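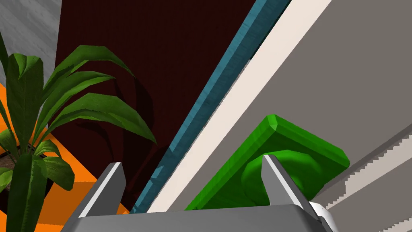
Rail out three metres for the Saturday meeting, true position to the chute and again past the 700. Penetrometer readings were taken at 5.30 am on the usual grid, one set on the fence and one set four horse-widths off it. The fence line is firmer from the 700 to the turn and softer in the straight, the reverse of last month. Marker discs at the rail changes need replacing. The old ones are grey and the riders say they vanish against the maroon cladding on the back of the stalls building. Green would do the job; a green shape in front of a dark maroon wall, as in the picture, separates cleanly without any white border. I have put green on the order, matt finish, same bolt pattern as before.

Irrigation total for the week is 929 kilolitres, measured at the pump and not summed from the controllers. The controllers disagree with the pump meter again. The discrepancy sits almost entirely in the Trukell block, the one covering the turn, where the heads were re-nozzled in July and the flow table never updated. I have corrected the table by hand and left the run times alone until there are two more readings.

The 240-metre section out of the turn is still the problem. It drains across the camber instead of down it, so the water collects one to two horses off the rail, exactly where a field fans out. Verti-drained it on the shallow setting. Surface heave was minor and rolled out in one pass. I would have preferred the deep tines but not this close to a meeting.
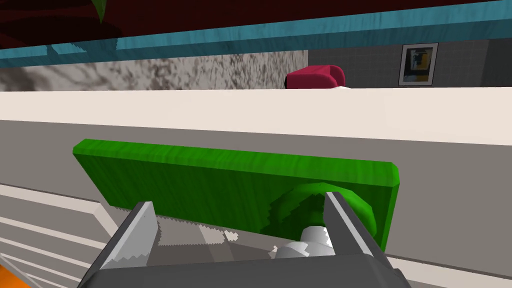
Landik replied by mid-morning that shallow tining on that section is a waste of diesel, that the pan sits below the reach of the short tines, and that the only proper fix is to open the profile after the last autumn meeting and put sand slots through to the gravel. The same email asked for the moisture probe logs at both depths, not just the upper one. Fair request. The lower probe has been reading flat for three weeks and I suspect the cable, so I sent the logs with a note to that effect.

My own view is that the slots will work but the spacing Landik quotes is for a straight, and on a cambered turn the outfall wants to be closer together on the low side. Subramaniam did the survey levels when the turn was rebuilt and should still have them on file. Have asked for the cross-sections before anyone prices anything.

Mowed to race height in the afternoon, two directions. Clippings light. Kikuyu is starting to push into the rye on the outside third of the straight – not enough to affect the rating, but the colour is patchy. Divot mix is down to the last bay.

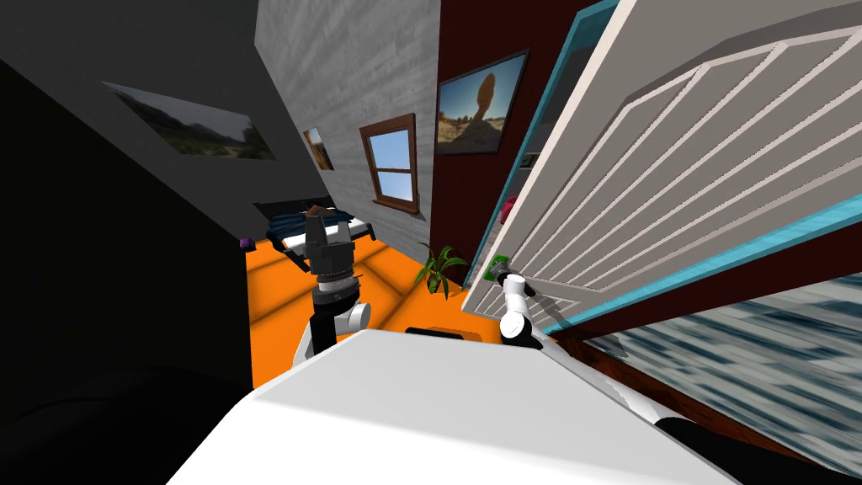 Skemstead Track Diary
By the course manager
Posted Saturday, 6.10 pm

Rated a Good 4 at first inspection, no change at the second. No rain. Wind across the straight from the second race onward, which dried the crown faster than the fence, and by the fifth most riders had come off the rail at the turn and stayed off. Times were consistent with the rating. Kickback was moderate in the sprint races and fell away over the longer trips.

Walked the 240-metre section after the last. Hoof depth was greatest in the band I expected, and the tine holes had closed on the inside but not on the outside. Took four cores and bagged them with the distances marked. The pan is visible in three of them at the same depth, which supports Landik, and absent in the fourth, which came from nearest the rail.

Divoting crew started straight after and will finish in the morning. Rail goes back to true on the next dry day. Lower probe cable to be dug up and tested before the next irrigation cycle.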